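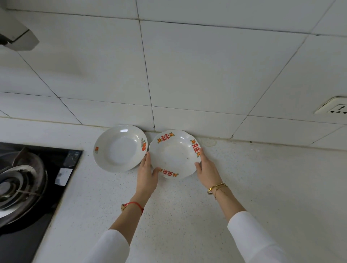

Bitovton Housing Cooperative – Kitchen and Common Rooms Group
Minutes, January meeting

Present: Siiri Kauppinen (chair), Naa Agbeko, Lauri Suominen (minutes)
Apologies: Kęstutis Vasiliauskas

1. Previous minutes
Approved with one correction: the boiler service was invoiced by Hnatiuk, not Arerau.

2. Water use
The meter reading for the common kitchen is 3759. Naa will take the next reading at the end of the quarter and check it against the bill.

3. Crockery
Dinner plates are short when the hall is booked for its full 90 seats. Agreed to spend up to $500 on plain white replacements – no sets. Donated plates stay in use.

4. Hall deposit
Raised to $100 for evening bookings. Existing bookings keep the old rate.

5. Extractor fan
Filter overdue. Lauri to get a quote from Hnatiuk. Carried over.

Meeting closed 8:40 p.m.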